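Threads > Workshop & Lab > Feven Fikre > "budget week, send help"

ok so budget sheet for the second arm is due Wednesday and I have one number filled in. thread so I think out loud

quote from Jatoi came back this morning. arm price fine, we knew that one. shipping crate, 454. for the crate. you don't even keep the crate

Bralon is cheaper but 8 weeks lead time and the controller is extra, and they only tell you that on page two of the pdf

Amna Rizvi wants to know why we can't just buy used. we can! but then no support contract and Mohsin spends his summer on it. did that once. no

things I forgot last year, putting them here so I don't agian:
mounting hardware
the second e-stop
a spare set of fingers
electrician, half a day

pedestal!! Brelletti wants around 1971 for a steel one. Samina Lashari says her guy can do it for way less but he hasn't called back since June

the layout question is the real money one tho. does one arm beside the table cover enough or do we need a rail. rail basically doubles the line. so doing it in sim first before anybody signs anything 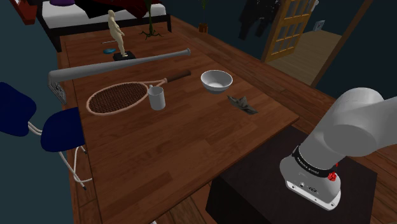

one arm, long table, test objects out. sim render

mug and bowl I'm not worried about. the bat and the racket are the ones I want reach numbers for, and the plant way down the far end

if it can't get to the far end: shorter table. a shorter table is so much cheaper than a rail lol

also putting in for 8 sim seats from Etley, will get 5, will say thank you

ok filling in the sheet now. leaving the rail as an optional line with a question mark next to it, Daniyal hates that

Comments

Mohsin Bhutto: for the record it was TWO summers

Daniyal Rana: I do hate that. put a number in

Samina Lashari: called him again, he says friday. what height do you want the pedestal

Feven Fikre: same as the table for now?? will measure tmrw

Amna Rizvi: can we at least ask Jatoi to drop the crate fee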